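Butter, Labels and the "Bakery Fresh" Croissant: Your Questions

Print this page | E-mail this page

We get the same handful of letters about supermarket and coffee-counter croissants, so the answers are collected on one page. Readers who want to be told that everything is fine should probably try the manufacturers' pages instead.

Does "baked fresh in store" mean it was made in the store?

Usually no. It means an oven was involved. At Dornel, the chain I get the most mail about, the dough comes in frozen and already shaped, and someone on the early shift puts it on trays. The sign over the case doesn't mention this. I don't think frozen dough is a crime, and some of it bakes up well. I do object to paying extra for the word "fresh" when the dough was put together weeks earlier in another state.

Is an "all-butter" croissant better than a "butter" croissant?

It might be. "All-butter" ought to mean that butter is the only fat in there. "Butter" on a sign can mean that butter is one of several fats and happens to be the one they like talking about. Ask to see the ingredient list. If the person at the counter can't find one, take that as your answer.

Can I tell by looking?

Less than the food magazines claim. Color tells you about the oven and the egg wash. A nice golden-brown crust can sit on top of palm oil as easily as on top of butter.

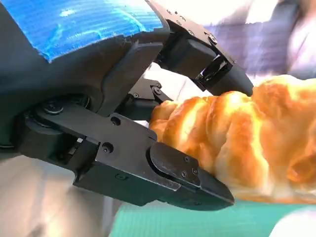 Dario Cattaneo wrote in to disagree, saying that after years of buying breakfast for a large family he can spot a margarine croissant through the glass every time, because the layers look waxy and the ends go pale. I asked him to try it with the signs covered. He got 3 right out of 4, which he considers proof and I consider a decent morning. Smell is a better guide, and the film left on the roof of your mouth is better still, but by then you've paid.

What about the ones sold as "handmade"?

Ask which part. Kellanero puts the word on every bag. When I called, I was told that the croissants are "hand-finished," and after some more asking, that a person moves them from one tray to another. I have asked for that in writing and am still waiting.

Are 38 layers better than fewer?

I have no idea where that number got its shine. Wanigasekara prints it on the box as if it were a horsepower rating. Plenty of good croissants have fewer layers, and if the butter gets too warm while the dough is being rolled, the layers run together anyway and you've bought a crescent-shaped dinner roll. I would ignore any layer count you see on packaging.

Why do they cost so much more than they did last November?

The stores say butter. Butter does go up, and it also comes down, and I have yet to see a sign announcing the second part. If you keep receipts, compare for yourself.

Does the Clikus freshness sticker mean anything?

The sticker is supposed to change color as the pastry ages. Sumaiya Kumarasinghe sent me two from the same bag that didn't match each other. I'd go by the time of day. Croissants that came out at 6 a.m. are past their best by early afternoon, whatever the sticker thinks.

Can I bring a day-old one back?

Partly. A few minutes in a hot oven will crisp the outside. The microwave makes it limp and then tough. Slicing it for French toast is a perfectly good use and needs no defending.

Have you ever been wrong about any of this?

Yes. I said in an earlier column that a 3000-calorie box of minis was a misprint. It was a large box.

Related items
What "artisan" means on a bread bag
Margarine, spreads and the small print
Do "no added sugar" muffins add up?
Reading a bakery receipt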